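## Hard Water in Clenlow

Most houses in Clenlow draw water through limestone, and the plumbing shows it. Scale builds on heater elements, faucet screens and valve seats. A shutoff left open for years will often refuse to close on the day it is needed.

Mitiku Beyene has fixed pipes in the valley since his apprenticeship at Broreo, a supply house on the Lill road. He tells customers to work every shutoff twice a year, in the spring and again in October.

"Close it, open it, back it off a quarter turn," he says. "If it drips at the stem, snug the packing nut. If it still drips, call."

### Gate or ball

Older homes mostly have gate valves. A wedge drops into the flow as the wheel is turned, and grit or scale in the seat keeps it from closing fully. Ball valves need only a quarter turn and tolerate scale better -- though they can seize too if left alone. Beyene replaces a failed gate valve with a ball valve unless the owner objects.

A small brass gate valve with a red handwheel is still a common sight on older branch lines.

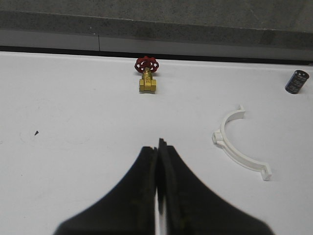 ### Softeners

A softener protects the heater first. Beyene sets the resin tank on the main, after the line to the garden splits off, and checks the salt every 4 to 5 weeks. In Huden, where the wells are shallower, he stretches that interval.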